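Wornavine Opens Enwood Table Line at Tarneck Showroom
Fewer objects, more table, and a color the founders argued over until March

TARNECK, 31st August. Wornavine, the small home goods maker, today put its Enwood collection on sale. The range covers 10 tabletops and a box of things to set on them, for customers who have bought a nice table and then lost it under the mail.

Enwood began as a complaint. Co-founder Johanna Bachmann spent the winter visiting 34 households and asking to see their tables. Most people could point to the general area.

"We heard a lot about how much they loved the surface," said Bachmann. "I took their word for it."

The tops come in six matte shades. The best seller in early orders is Sutter, a pale pinkish beige that took longer to agree on than the rest of the line put together. Meinrad Grabner, who runs the workshop, wanted gray. He has been given a gray of his own and it is also for sale.

Each top ships with the Enwood box: wood blocks, a dark ribbed cylinder and a few sprigs of green. None of these does anything. Early testers asked what the cylinder was for, and the printed guide now covers the question on page 58, under "Other."

"You put it down, you look at it, you move it a bit," said Grabner. "Then you have dinner."

The showroom is open every day except Monday. Visitors may rearrange the displays and usually do. Coffee is served at a separate table, which is not part of the collection and looks it.

Setting out a Sutter top takes less time than most people plan for. Grabner's advice is to begin at the sides and stop early. A block of pale wood goes on the left, with its wavy grain facing out, and the dark cylinder lies across from it with two green leaves for company. The middle is left to the shadows, which are included in the price.

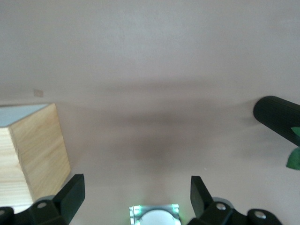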